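Shop Room Gallery: Drinks Shelves and Folding Table

The practice shop at Findport has been open since September. It takes up the window end of the building and is used for stocking and folding work.

The shelving is from Gruvberg and went in first. We looked at a deeper unit from Rallis as well, but it would have narrowed the aisle too much.
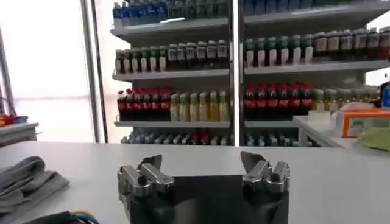
Bottles are grouped by kind and faced to the front at the end of the day. New stock goes in at the back of the row. A full restock takes 30 minutes if the cartons are already in the room. Water sells fastest in the summer and cola the rest of the year.

The work table is a Nundska. We chose white for it so that lint and loose threads are easy to spot, and it gets wiped down at 16:00 with a soft cloth and plain water.

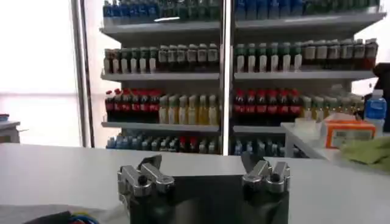 Folding follows the same steps for every shirt. Lay it face down, smooth it from the middle, bring in both sides, then fold up from the hem and turn it over. Polo shirts need a little more care at the collar. Towels are done in a separate pile.
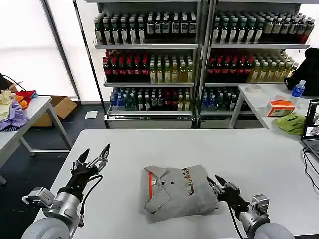
Gray polo shirt, folded, with the orange stripe by the placket.

More pictures of the stockroom will go up when the second set of shelves is in.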